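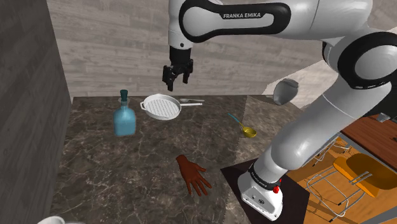

Week 4 – Benchtop materials and joint detailing

Reading: course manual, section 5, and the Boychuk data sheets on the unit site.

4.1 Stone classification

The trade sorts stone by how it works and polishes, and the geologist sorts it by how it formed. Specifiers need both. Marble is a metamorphic rock made up mainly of calcite or dolomite. Granite in the trade sense takes in true granite, gabbro, dolerite and some gneisses. A slab sold as "black granite" is usually gabbro or dolerite, and its behaviour in service should be read from the test certificate and not from the trade name.

Calcite has a Mohs hardness of 3. Quartz is 7. A kitchen knife falls between the two, so it will mark polished marble and leave little on a quartz-rich granite. Calcite also reacts with dilute acids. Lemon juice, vinegar and many descalers dull a polished face by dissolving the surface, a defect known as etching. Sealers don't prevent it. An impregnating sealer slows the uptake of liquids through the pores and has no effect on the chemistry of the exposed crystal.

4.2 Veining and colour

Veins are mineral-filled fractures or bands of impurity drawn out during metamorphism. Some are as sound as the surrounding stone. Others are planes of weakness and will have been resin-filled at the factory, generally with a mesh backing. Check the back of the slab before setting out cut-outs. Where a vein crosses a sink cut-out at a corner, move the template or rotate it.

Dark marbles show etching more readily than pale ones, because the etched patch scatters light and reads as grey. A honed finish hides this better than a polished one – at the cost of showing oily fingerprints.

4.3 Support and overhang

Stone is strong in compression and weak in bending. For the purposes of this unit, use the Grornargate rule: an unsupported overhang in 30 mm stone must not exceed 300 mm, and any overhang beyond that needs concealed brackets fixed to the carcass. Internal corners of cut-outs take a minimum radius of 5 mm. Square internal corners concentrate stress and will be marked as an error in the drawing exercise.

Cabinets must be level to within 2 mm over the full run before the top is set down. Packing under the stone after placement is not accepted.

4.4 Joints

Place joints over a carcass gable where possible, and keep them clear of sinks and cooktops. Colour-matched polyester is adequate indoors. Use epoxy outdoors, as polyester yellows under UV. Leave a movement gap at walls and fill it with neutral-cure silicone – acetic-cure types can attack calcite and stain the edge.

Exercise

Using the Bustside floor plan, set out the island and the wall run in marble. Show joints, cut-out radii, overhangs and vein direction. Repeat the wall run for the Iltetti plan, where the slab must pass through the stairwell. Submit both sheets at 1:20.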